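Hesemstead Locker Notes

README for the Ploto picture set, locker corner part

Welcome, and thank you for opening this file before opening the folders! I know that most people do it the other way around (I do too, more often than I should), but a few minutes here will save you some puzzling later. This part of Ploto is about one ordinary corner of the building in Hesemstead, the one with the bank of light gray metal lockers, and about the small job of putting bottles and other odds and ends away in it. The kitchen and the packing table have their own README files, and the Okville rooms are kept in a separate folder altogether.

What is in the folder

There are 600 pictures in this part, split into 21 short sessions. Each session has its own folder, and inside it you will find the pictures and a plain text file called notes.txt, which lists the things that were set out and which lockers were open to use. The notes were typed up in August by the same person who is writing this, so the spelling mistakes are at least consistent.

The things themselves

I wanted everyday items of the sort that really do pile up by a window in a shared room, so the list is not very glamorous. Clear plastic bottles turn up more than anything else. They stand on the floor by the low white cabinet, under the window, with the lockers close by. The red and white on their tops makes them easy to find, even in a crowded view.

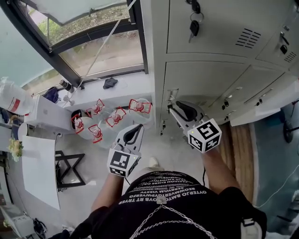 The lockers

The lockers are the part I get the most mail about, so I will take my time over them. They are metal, light gray, with small black latches and vent slots in the upper doors. In the notes, a locker is called "open" if its door stands away from the cabinet by any amount at all, and "closed" only if the door sits flat. I tried a third word, "ajar", in the first few sessions and dropped it again after I caught myself using it three different ways. If you still find it in an old copy, please read it as "open".

Keys are noted separately from doors. A key left hanging in its lock does not mean that the door is unlocked, and I would ask you not to treat it that way when you sort the pictures. The inside of a compartment is often quite dark, too, so if you cannot tell what is in there, write "unclear" and move on with a light heart.
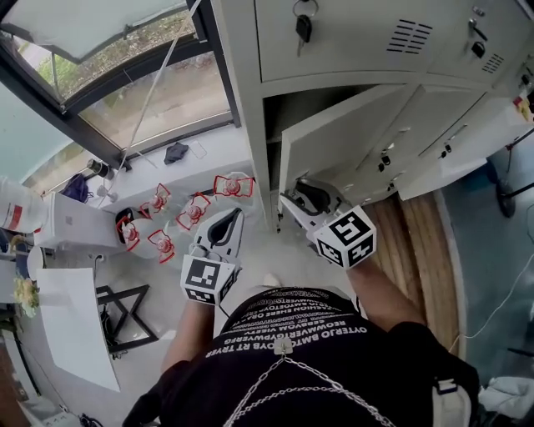
The same goes for things lying on top of the cabinets. They get the label "top", whatever they are, and they are left out of the tidying list unless notes.txt mentions them by name. The windowsill works the same way, with the label "sill". Cloths and bags tend to gather there, and I have never found a good rule for whether a crumpled cloth counts as untidy, so I left that question to you.

Known problems

Session 14 has two copies of its notes file. The longer one is right.

The file numbers run up to 2221 because this part shares its numbering with the rest of Ploto, so please don't go looking for the missing ones.

Reflections and greenery in the window were labeled "outside" in the early sessions and "window" later on. I have fixed 200 of these by hand and will get to the others as time allows.

Using and sharing

You are welcome to use this part for teaching, for study, or for working out your own way of labeling a messy room. Please keep this README with the pictures when you pass them along, and mention Ploto, Hesemstead, somewhere in your write-up. Corrections are always gladly received. Put the session number and the file number at the top of your message, and send it to the Ploto mailbox with "lockers" in the subject line.

Shin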